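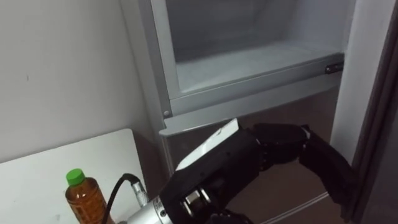
Llevo desde febrero con el servicio Sineo, de Mamden, y ya puedo escribir algo más útil que la primera impresión. Lo contraté por tres meses para trabajar con un humanoide en tareas de cocina muy sencillas. Lo pago yo, no me han regalado nada y el enlace a su web no lo pongo porque varios lectores ya me lo han encontrado antes que yo.

Para quien no lo conozca: Sineo no vende el robot. Es un servicio que se monta sobre un humanoide que ya tengas y que incluye el programa de teleoperación, el entrenamiento de los modelos en sus servidores y unas horas de asistencia técnica. Tú haces las demostraciones, las subes, ellos entrenan y te devuelven un modelo que se descarga y se prueba en tu máquina. La cuota de los tres meses me ha salido por más de 3.000 euros, impuestos incluidos. La asistencia extra se paga aparte, por horas.

## La tarea

Elegí una sola cosa y no me he movido de ahí: la botella de té, el escritorio y el compartimento de arriba de la nevera. Coger la botella, llevarla, dejarla de pie dentro y apartarse. Luego la misma tarea al revés.

Parece poco, pero tiene casi todo lo que da problemas. El compartimento queda alto, hay que entrar con la mano sin rozar la puerta abierta y la botella es de plástico, así que si aprietas demasiado se hunde y si aprietas poco se gira al levantarla. El tapón verde ayuda, por cierto. Con una botella de agua de tapón transparente el modelo perdía la referencia muchas más veces, sobre todo con el fondo blanco de la mesa. Si vais a empezar, usad un objeto con algo de color.

Carleen Faulkner, que lleva bastante más tiempo que yo con manos de varios dedos, me aconsejó usar siempre la misma botella, llena y sin abrir. Le hice caso a medias. Cambié de botella a mitad del segundo mes y estuve una tarde entera sin entender por qué el agarre salía distinto. La nueva era un poco más blanda.

## Instalación

El manual de Mamden está bien escrito y solo existe en inglés. La parte del programa se instala en una mañana. La calibración de las manos es otra cosa: hay que hacerla dedo por dedo, el asistente no guarda los pasos intermedios y si se corta la conexión vuelves al principio. Me pasó dos veces. En la versión que salió el mes pasado dicen que ya guarda el progreso, pero no he tenido que repetirla y no lo he comprobado.

Lo que más me costó fueron los cables. Un humanoide que gira el torso y estira el brazo necesita más holgura de la que uno calcula, y el manual le dedica un párrafo. Yo añadiría una página entera. Los bucles de la espalda tienen que quedar lo bastante largos para que el brazo llegue al fondo de la mesa y lo bastante recogidos para que no se metan detrás de las rodillas. Al final lo resolví a base de probar posturas una por una, muy despacio, con el botón de parada en la mano.

También conviene despejar el suelo. Parece una obviedad, y aun así tuve que parar más de una sesión por una alargadera.
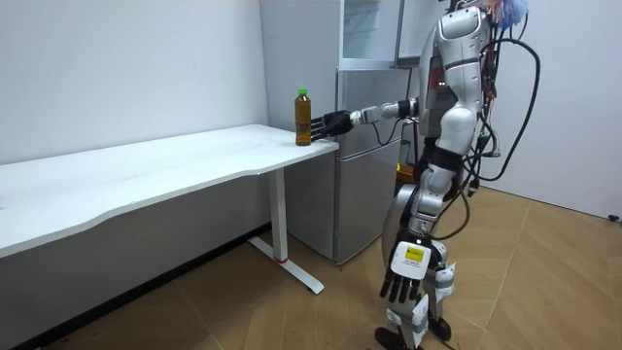
El agarre es lo mejor del servicio, sin ninguna duda. Con las manos que uso, negras, de dedos bastante largos, el ajuste que trae Sineo de fábrica rodea la botella desde el primer día sin tocar apenas los parámetros. Yo venía de probar Zarkura con las mismas manos y allí me pasé semanas con los dedos cerrándose a destiempo. Aquí el cierre es gradual y hay un control de fuerza por dedo que se entiende. El pulgar entra un poco tarde para mi gusto. Se puede corregir en un archivo de configuración que no sale en el manual y que me pasó Heike Petersen, de la asistencia técnica, en la primera llamada.

La teleoperación también me ha gustado, con un reparo. El retardo es bajo y se nota natural cuando el brazo va extendido sobre la mesa. En cambio, cuando hay que levantar la mano hasta el compartimento, la vista desde la cabeza queda muy tapada por la propia mano y trabajas medio a ciegas. Yo acabé mirando más la cámara fija que la de la cabeza. Para las demostraciones es incómodo, y sospecho que para el modelo tampoco es lo ideal.

## Los datos que pide

En la oferta comercial se habla de «unas pocas demostraciones por tarea». Yo subí 443 antes de tener algo que me atreviera a dejar funcionando sin la mano en el botón. Es verdad que entre ellas hay muchas mediocres, sobre todo de las primeras semanas, y que el programa no avisa de cuáles estorban. Lo único que te devuelve es una nota global por lote, y con eso hay que adivinar.

Angus Dunstan me sugirió borrar todas las que tuvieran una pausa larga delante de la nevera, esas en las que el operador se lo piensa antes de entrar con la botella. Las borré, volví a entrenar y el robot dejó de quedarse parado con el brazo a media altura. No sé si funcionará en otras tareas. En esta se notó bastante.

El entrenamiento tarda lo que dicen que tarda, una noche. Solo una vez lo tuve dos días en cola, y me compensaron con una hora de asistencia sin que la pidiera.
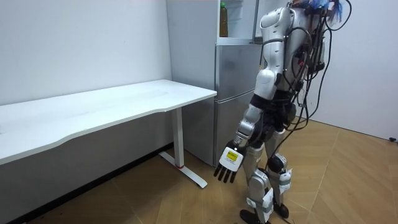 Después de soltar la botella, el robot tiene que retirarse y bajar el brazo, y ese tramo es el que peor resuelve. El modelo aprende muy bien hasta que abre los dedos y a partir de ahí va con prisa. En la llamada de seguimiento, Heike me explicó que recortan el final de las demostraciones de forma automática porque la mayoría de los clientes lo deja sin cuidar. Se puede desactivar marcando una casilla en la subida. Desde que la marco, la retirada es más limpia, aunque sigue sin gustarme cómo pasa la mano cerca de la puerta.

Sobre el equilibrio no tengo quejas. Sineo no toca el control de las piernas, usa el del fabricante, y lo único que hace es limitar cuánto puede inclinarse el torso. El límite viene muy conservador. Para un brazo que va a una mesa sobra, y para llegar al fondo de un compartimento alto se queda corto. Lo amplié un poco y fue suficiente.

Hice una tanda de prueba con el último modelo, siempre con la misma botella y la misma nevera, 20 intentos seguidos sin reiniciar nada. Salieron bien 17. De los fallos, dos fueron al entrar en el compartimento, con la base de la botella tropezando en el borde, y el otro fue un agarre torcido que ya se veía venir desde la mesa. Con la tarea al revés no he hecho una tanda en condiciones y no quiero dar una cifra.

## Lo que cambia cuando mueves los muebles

Poco, siempre que se mueva poco. Con la mesa pegada a la pared el modelo funciona igual si la botella está más a la izquierda o más a la derecha. Si giro la mesa, no. El borde delantero es curvo y creo que lo usa para situarse más de lo que debería. Pregunté y me dijeron que grabara más demostraciones con la mesa en otras posiciones, que es lo que me temía.

La limpieza de la superficie también influye, o eso me parece. Con marcas grises en el tablero tuve un par de días raros, el brazo bajaba hacia un sitio donde no había nada. Ahora paso un trapo antes de cada sesión y no lo he vuelto a ver. Rhys Baxter opina que es casualidad y que eran los reflejos de los cristales del armario. Puede ser.

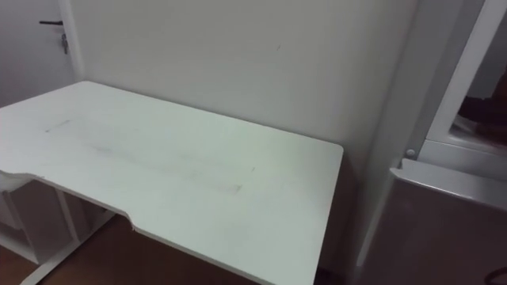
## Precio y alternativas

Caro para una persona sola, razonable para un grupo pequeño. Si ya tienes el robot, la cuota duele menos que el tiempo que ahorras con el agarre. Zarkura cuesta menos y te deja entrenar en tu propio ordenador, cosa que echo de menos, pero sus ajustes para manos de varios dedos están muy por detrás. De Pearce solo he visto una demostración y era con pinza, así que no puedo comparar. Ngaio Bolger lo tiene contratado y me ha prometido una tarde con él.

Lo que le pediría a Mamden, por orden: una nota por demostración en lugar de una por lote, el archivo del pulgar en el manual y una opción de renovar por meses sueltos. Ahora mismo solo se renueva por periodos de tres.

Yo voy a renovar una vez más. Quiero probar con una lata y con algo que no se tenga de pie solo, y terminar las pruebas de sacar la botella del compartimento. Si alguien usa Sineo con la vista de la cabeza desactivada, que me escriba, me interesa saber cómo le va.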